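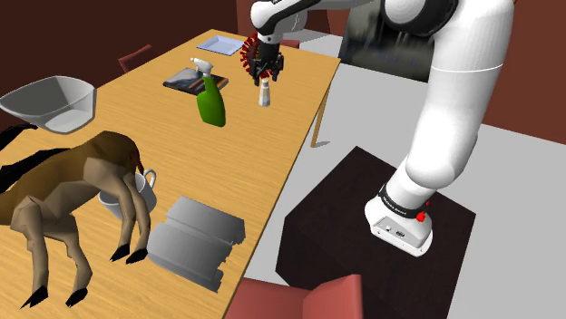
Robot arm over the long table, simulated.

Karkico: Foreign Policy Opinion Columns, Labeled by Stance
July | by Konstantinidis

Hello, and thank you for stopping by! Karkico is a collection of 2,000 opinion columns on foreign policy, gathered from small newspapers and personal blogs, each one labeled for what the writer thinks their government ought to do. I started it because I kept getting into arguments over whether the columnists I read were for or against sending troops somewhere, and half the time the column itself wouldn't say (you would be amazed how long a person can write about a war without telling you what they want).

What you get

Each row holds the text of one column, the country it was published in, the conflict or treaty it discusses, and a stance label. There are 8 labels, running from "send troops" through "sanctions only" to "stay out of it", with "can't tell" for the really slippery ones. Please don't throw that last group away! It is my favorite part, and a model that never says "can't tell" has not been reading very carefully.

How the labels were made

Two readers went through every column without seeing each other's answers. Where they disagreed, they talked it over, and if they still disagreed the row keeps both labels, in the fields stance_a and stance_b. Sarcasm caused most of the trouble. Columns shorter than 50 words were left out, and so were letters to the editor, which live in the sister collection, Kavico.

Things to watch for

Nearly all of the writers are angry about something, and the calm ones are underrepresented. The stance label says what a writer wants done and makes no claim about whether their facts are right, so please don't use it to sort true columns from false ones. Bylines have been removed, though a determined person could probably still find a few of the blogs by searching for a sentence.

Corrections are very welcome. I go through the mail on Monday, usually with a large pot of coffee, and I do write back.

Related items
Kavico: letters to the editor
Deltach: campaign speeches by topic
Notes on labeling sarcasm

Last updated: July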